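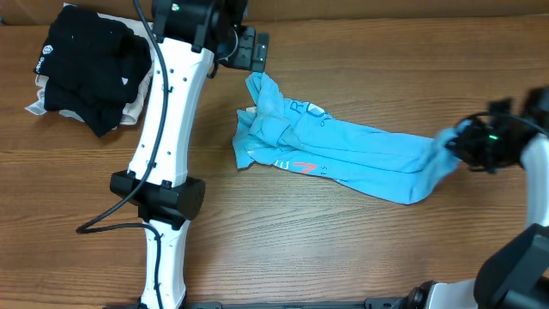

Mircea Hodoroagă asked that the cable check be moved ahead of the gripper check, because a snagged cable can pull an arm off its path before anyone has looked at the fingers. The order below has been changed to match.

Two-arm bench, cloth handling
Checklist 1522, revised 23 November 2021
Fill in before the first run and again after any change of tooling.

1. Emergency stop
Within reach of the operator's chair. Press it once with both arms moving at low speed. Both must stop.
Result: OK
Comment: Button is fine. The label is peeling and should be replaced.

2. Cables
Move each arm by hand through its full range. No cable may catch on a joint or get between the fingers.
Result: OK with comment
Comment: Leave slack at the wrist, but keep the loop short enough that it can't hook a sleeve. Ties were last changed in May. Use the Prudard ties, the narrow ones slip.

3. Mounting
Check the bolts at each base with the torque wrench. Do not go by feel.
Result: OK
Comment: None.

4. Speed limit
160 mm per second when a person is inside the taped line. The limit is set in the controller and the operator does not change it.
Result: OK
Comment: Adley wants a printed copy of the setting kept with this sheet. Not done yet.

5. Gripping force
Set to 20 percent for shirts and other light cloth. When both arms hold the same piece, neither may pull after the cloth is taut.
Result: Repeat
Comment: Stopped at taut on the first two tries and a little late on the third. Run it again with a thicker shirt before signing.

6. Fingers and work surface
Wipe the fingers and look for chips or sharp edges. Check the tabletop for splinters and for anything that isn't part of the task.

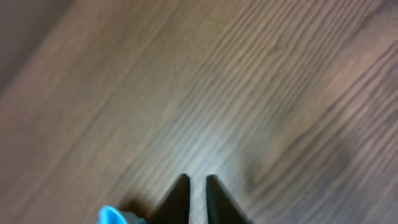

Small items are the usual problem. If the operator can't say what an item is for, it comes off the table before the arms are powered. Tools go back in the drawer, and spare clothing stays outside the folding area.
Result: OK
Comment: Glare from the ceiling light was discussed. Tilt the lamp if the wrist view washes out.

7. People
One operator, hands off the table while the arms are live. Long hair tied back, no lanyards. A second person may watch from behind the line.
Result: OK
Comment: Deák line is worn near the door. Retape.

Open items: 1 (label), 4 (printed copy), 5 (repeat test), 7 (tape).
Bench may be used at reduced speed until item 5 is closed.

Related items
Checklist 81: Single-arm bench, rigid parts
Lockout steps for shared controllers
Illness and fitness to operate: what to report
Adley bench log
Torque wrench calibration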